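Search this site Search Go

When a Robot Says "Done" and It Isn't

You may have seen ads that say robots never get tired and never make mistakes. The first part is sort of true. The second part is something you should be suspicious of, especially when the person saying it is selling robots.

Let's look at one small failure. It involves a gripper, which is a robot's version of a hand, and a sheet of paper. The gripper was called Oso. It had two fingers that could open and close, and its job sounded like the easiest job in the world: pick up one sheet of paper and move it over.

Oso had a log, a kind of diary that its computer kept. One afternoon in September the log said there had been 173 pickups and that every one had worked. But when people looked at where the paper was supposed to be, 54 of those times there was no paper. The gripper had closed on nothing, moved nothing, and written down "done." 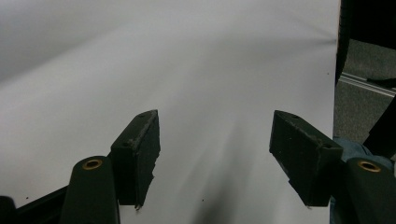 Paper is much harder to grab than it sounds. Put a sheet on a table and try to lift it with two stiff fingers, without bending your knuckles and without sliding the sheet to the edge first. You will probably end up pinching air, or scraping at it. A robot with fingers like these has the same trouble. They are thick black blocks, scuffed and chipped along the ends, and the sheet is thinner than your fingernail. To grab it from above, the fingers need a bump or a fold to pinch. Flat paper doesn't give them one.

You did it with your own hand a minute ago, though, or you could have. Your fingertips are soft and a little sticky. They can also feel. If the paper slips away, you know before you even look.

So why did the computer think it had worked?

Because of what it was checking. Oso had no sense of touch. The computer sent the message "close," the motor turned until the fingers closed, and the motor sent back the message "closed." The computer treated "closed" as if it meant "I've got it." Those are two different things! If you shut your lunch box, the lid is closed. That doesn't tell you whether there's a sandwich inside.

This kind of mistake has a name. It's called a false success, and it is worse than a plain old failure. When a robot stops and flashes a red light, somebody comes to look. When it says everything is fine, the people go and eat lunch.
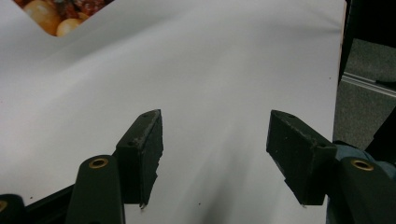

Two gripper fingers with a gap between them. The paper bends in a gentle curve.

Couldn't they just add a camera? They could, and plenty of people will tell you a camera fixes it. Be a bit careful there. White paper is tricky to look at. It has hardly any marks on it, so a computer has few things to follow when it tries to work out how far away the sheet is. Shadows make it worse. A gray smudge on the paper might be a fold worth grabbing, or it might only be the shadow of the gripper itself. You can usually tell which. A computer has to be taught, and it can be taught wrong.

Is any of this dangerous? With a sheet of paper, no. The worst you get is a wasted afternoon. But think about the same mistake with a bigger robot. Say it is carrying something heavy and its computer believes the load is held tight when it's halfway out of the fingers. Or it believes its fingers are empty when there's a person's sleeve between them. That is why people who work near big robots are told to stay behind a line, and why there's a stop button that cuts the power no matter what the computer believes.
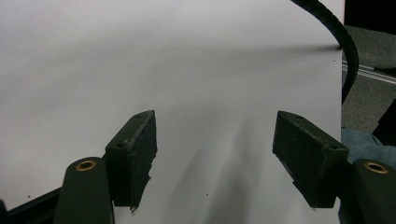 The repair for Oso was pretty dull. A sensor was added to measure how far apart the fingers were when they stopped moving. For thick things like a block of wood, that helped right away. If the fingers met in the middle, the block wasn't there. For paper it helped much less, as a sheet is so thin that "holding paper" and "holding nothing" measure almost the same. In the next test there were still 12 wrong "dones." That's better than 54. It isn't zero, and anybody who rounds it down to zero is fibbing.

Questions to ask when someone says a robot works

How many times did you try it? (Once is not a test. More than 1,000 is a good start.)

Who checked, a person or the robot?

What did it do when it missed?

Did you count the misses, or just show me the best one?

Try it yourself: Lay a sheet of paper flat on a smooth table. Put on thick winter mittens, close your eyes, and try to pinch the sheet and lift it straight up. Say "done" when you think you have it. Then look.

Contact us | © Tundbridge Science Pages for Kids | Back to top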